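Storance Compact Table Tennis Set, Two Player

Item 2253
Price: $42.00
In stock at the Wemance outlet, ships in 2 business days

Turns a dining table or a long desk into a playing surface. The net posts open on a spring clamp and close on any table edge up to 2 inches thick. The net pulls out of the left post and hooks to the right one, so there is nothing to tie and no loose cord.

The set is meant for casual play at home, in break rooms and in after-school programs. It is not approved for league or tournament use. If you need equipment for competition, look under Match Nets and Match Balls in the menu.

What you get
Retractable net with clamp posts
2 paddles, medium grip
6 balls, white, 40 mm
Drawstring carry bag
Instruction sheet

Specifications
Net width: adjustable up to 67 inches
Net height when mounted: 5.5 inches
Clamp opening: up to 2 inches
Paddle blade: five-ply wood
Paddle rubber: smooth, red one side and black the other
Ball material: plastic, seamed
Bag size: 13 by 8 inches
Weight with bag: 2 lb 10 oz

Setting up
Open the left clamp and slide it over the table edge at the halfway point. Pull the net across and set the right clamp directly opposite. Take up the slack by turning the small wheel on the left post. Check the height at the middle of the net. If it sags by more than half an inch, turn the wheel again or move the posts slightly farther apart.

The clamp faces have felt pads. On glass or high-gloss tables, put a folded cloth under each pad as well. Do not use the clamps on a table with a beveled edge. They will slip.

Choosing a table
Any flat, hard table works. Wood and laminate give the most even bounce. Remove tablecloths and placemats before you play. On a short table the ball leaves the surface quickly, so new players will do better with a soft serve and a shorter swing. Leave at least 4 feet clear behind each player.

Care and storage
Wipe the paddles with a damp sponge and let them dry flat. Do not use household cleaners on the rubber. Let the net retract slowly and keep a hand on the hook until it is all the way in. Keep the balls out of direct sun and away from heaters. A ball with a soft spot or a crack should be thrown out.

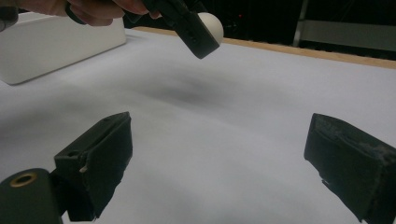

Small white ball, smooth matte finish.

Replacement parts
Balls, white, pack of 6: $5.50
Balls, white, club box of 200: $96.00
Felt pads, set of 4: $3.00
Net with posts: $19.00
Paddle, single: $11.50

Bulk orders
Schools and recreation departments can order 13 sets or more at the group price. Write to Ruba Hamdan in group sales with the number of sets and a delivery address. Purchase orders are accepted. Allow one extra week for deliveries in July.

Customer reviews

Zeeshan Swati
4 out of 5
Clamps hold well on our kitchen table. The bag is a tight fit with both paddles in it. The kids use the set most evenings.

Areeba Niazi
5 out of 5
Bought for the office. Goes up in under a minute and the net stays straight. Ordered a second pack of balls right away, six was not enough for us.

Returns
Unused sets can be returned within 30 days. Opened packs of balls cannot be returned. The net and posts carry a one-year warranty against defects. Normal wear on paddle rubber is not covered.

Price and availability last updated July 29, 2026.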